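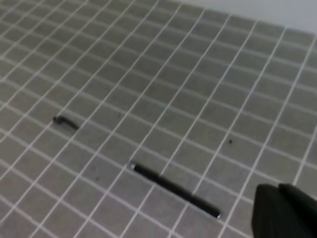
Frequently Asked Questions: Skumen Robotics Club

General

What is the Skumen Robotics Club?

Skumen is an after-hours student club in which members learn to operate and program a pair of robot arms. Activities take place in the Vallico Building and are supervised by the club tutor, Shayne Nepia. The club forms no part of any assessed course, and taking part carries no academic credit.

Who may join?

Membership is open to any enrolled student, whatever their subject or year of study. No earlier experience of programming is expected. Students under the age of 18 must return a signed consent form before their first session.

When does the club meet?

The main session is held on Sunday and begins at 2.00 pm. Members are asked to arrive in time to sign the register. The room is locked at 5.30 pm and work may not continue after that hour.

How many places are there?

The club has 22 places. Applicants who cannot be offered a place at once are put on a waiting list and will be told by email when a vacancy arises.

The Stylus Task

What do new members work on first?

All new members begin with the stylus task. One arm must pick up a slim black stylus from a gridded mat, bring its tip over a chosen crossing of the grid lines, and set it down again. The task is carried out first by hand control and later by a program of the member's own writing.
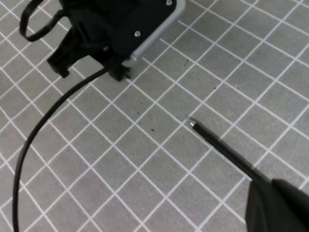
The stylus held in the gripper, with its silver tip just above the mat.

Why is a gridded mat used?

The grid gives members a common way of naming positions. A position is written as a column letter followed by a row number, counted from the corner marked at the start of the session. Members should agree on the corner with their partner before either arm is switched on.

May both arms be used at the same time?

Yes, once both members of a pair have passed the safety check. Until then, one arm must remain parked while the other is moving. Cables that run across the mat must be kept out of the path of either arm, and a member who sees a cable being pulled should press the stop button at once.

Must the mat be cleaned between attempts?

The mat should be wiped at the start and end of each session with the dry cloth provided. Cleaning sprays are not to be used. An attempt is not disallowed on account of small specks on the surface.

How is an attempt scored?

Each attempt is marked out of 100 for grip, position and release. A mark of 82 or more is needed to move on to the Skastow Challenge. Members may make as many attempts as time allows, and the best mark is the one recorded.

The Skastow Challenge

What is the Skastow Challenge?

It is the club's yearly contest, held in November. Teams of two complete a set of tasks that is not made known until the morning of the event. The winning team receives the Lý Cup, which is kept in the display case on the ground floor.

Can a team change its members after entering?

One change is allowed, provided that the tutor is informed in writing before the draw is made.

Costs and Equipment

Is there a fee?

There is no fee for membership. The club has a yearly grant of £1,538, of which £577 is set aside for spare parts. Members are not charged for ordinary wear, but may be asked to contribute where equipment has been damaged through careless use.

May I bring my own laptop?

Yes. The control software must be installed before the session, and the tutor will supply the current version on request.

Whom should I contact?

Questions not answered on this page should be addressed to Shayne Nepia at the Vallico Building reception desk.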